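We got to Hinholm a little after nine, which was plenty early for the parking and nowhere near early enough for the cinnamon rolls. The line for those was already out past the gate. If you go next year, go straight to the rolls and look at the mill after. I mean it!

The Pawlak flour mill opens its doors one Saturday every March, and I have been meaning to go for as long as I have been baking bread at home. It sits at the bottom of the hill where the river bends, four floors of brick with a metal roof, and you can smell it from the road (warm, a bit like cereal, a bit like a barn). They let people in by groups of 14, and you get a hairnet, a pair of foam earplugs and a sticker with your group color. We were green. Green waited 40 minutes, but there was coffee.

The tour starts at the top, which I didn't expect. Grain goes up first and then falls down through the building, getting finer on every floor, so it makes sense to follow it. The stairs are steep and the handrail has been worn so smooth it feels polished. Our guide had a voice that could beat any machine in the place, and a good thing too, because the third floor is LOUD. That's where the sifters are, big boxes hanging from the ceiling on canes, all swinging around in little circles. The floor hums right up through your shoes. One of the kids in our group lay down flat on it until his dad made him get up.

I had always thought of milling as one big crunch, two stones and you're done. At Pawlak the wheat goes through steel rollers again and again, with sifting in between, and each pass takes a bit more off. They handed around little paper cups from different stages so we could rub the stuff between our fingers. The early cup was like coarse sand. The last one was so soft it squeaked. I kept mine in my coat pocket and regretted it later when I reached for my keys.

They do still have a pair of stones, down on the ground floor, and they run them two mornings a week for the whole grain flour and the rye. This was my favorite part. The top stone weighs about 1,000 pounds and has a wooden crane beside it just for lifting it off when it needs dressing. Dressing means cutting the grooves fresh with a hammer and chisel, by hand, and the man doing the demo let a few of us have a tap at an old stone in the yard. I made a mark you would need a magnifying glass to find.

After that you come out into the old grain store, and that's where the day turns into more of a fair. There were tables for honey, for eggs, for a seed company over in Plorley, and a long one where you could buy flour by the scoop. I bought the rye, the whole grain and a bag of something called Lanau, an older wheat they've been growing in two fields behind the mill. It's a low-rising kind of flour, so they tell you to keep the dough a little stiffer and bake it in a pan. The bag came with a recipe card that calls for 254 grams of water, which is the most exact number I have ever seen on a recipe card. I asked at the table what would happen with 255 and got a very serious answer about pan size.
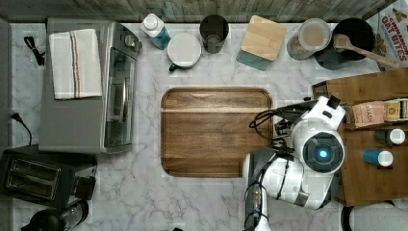

Hinholm Home Bakers – Days Out

The baking talk was at one o'clock and it was packed, so I stood at the back next to the egg lady. Most of it was about freshness. Whole grain flour goes stale much faster than white, on account of the oil in the germ, and they suggested keeping it in the freezer if you don't bake every week. I've been leaving mine in the cupboard above the stove for months. Oops. They also passed around two loaves, one made with flour milled that week and one with flour from last fall, and I picked the wrong one as the fresh one. So did half the room, I'm glad to say.

Lunch was soup in a paper bowl with a slab of rye bread, and they were asking for donations toward the new waterwheel. The old one hasn't turned in years and is sitting in pieces under a tarp by the river. There's a painted board with a loaf on it that gets colored in as the money comes, and it looked like they'd reached the second slice.

A few practical things. Wear shoes you don't mind getting dusty, and nothing black. The top two floors are stairs only, but the ground floor, the store and the talks are all on the level. Bring cash for the honey table. Dogs can come in the yard and not in the mill. And the bus from Plorley stops right at the bridge, so you can skip the parking field, which was mostly mud by noon.

I baked the Lanau loaf on Sunday – 254 grams of water, weighed twice. It came out short and dark with a tight crumb, a little nutty, really good toasted with butter. I've got enough left for one more, and I'm going to try it with a spoonful of that honey in the dough.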